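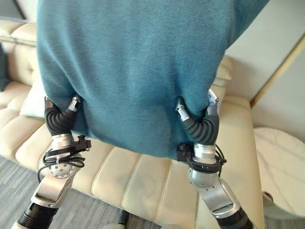
Figure 1. Two-arm hold on a twill throw, head camera view.

Robot Handling of Soft Goods
Unit 4: Comparing Grippers on Cloth
Instructor: Raluca Chiriac
Laboratory supervisor: Marius Ursu

1. Purpose of the unit

Students will compare two types of gripper on the same cloth task and report the results in a form that another group could repeat. The earlier units dealt with rigid objects, where a grasp can be planned from the shape of the part. Cloth changes shape as soon as it is touched, and a grasp that is sound at one corner may fail when the second arm begins to pull.

2. Grippers under comparison

The first type is the flexible finger with a corrugated body, as in Figure 1. The finger bends as it closes, and the pinch is made at the tip. The second type is the Wosimon parallel jaw, which has flat pads and a fixed closing line. Both are driven from the Valdebenito controller, and the closing force must be set to the same level before any trial is recorded.

A pinch at the tip tends to gather the fabric into a small bunch, which can be seen at the right corner in Figure 1. Gathered cloth is harder to pull free, but it shortens the edge between the two grippers and makes the later fold less accurate. Flat pads hold a thinner section of cloth and leave the edge straighter. Students should state which of these effects matters more for the task they have chosen.

3. Procedure

Each group will complete 9 trials with each gripper. Start every trial with both arms in the home position.

Grasp one lower corner with each arm.
Move the arms apart until the hem sags only slightly between them.
Hold the position and save one head camera image.
Return both corners to the start height and release.

If a corner slips, record the trial as a failure and go on to the next. Trials may not be repeated to improve the score. Check the arm cables for slack before the arms are moved apart – a cable that catches on a joint will stop the run.

4. Reading the head camera image

The lower edge of the cloth is the main feature to measure. Draw a straight line between the two grasp points and mark the lowest point of the hem. Folds and shadow bands in the fabric are often mistaken for the edge by the Clukana tracking software, and its output must be checked by eye.

5. Report

Reports are limited to four pages and should follow the layout used in the Skuminska assignment. Include one image for each gripper, the full trial table, and a short account of every failure. Questions on the controller should be sent to Ecaterina Pop.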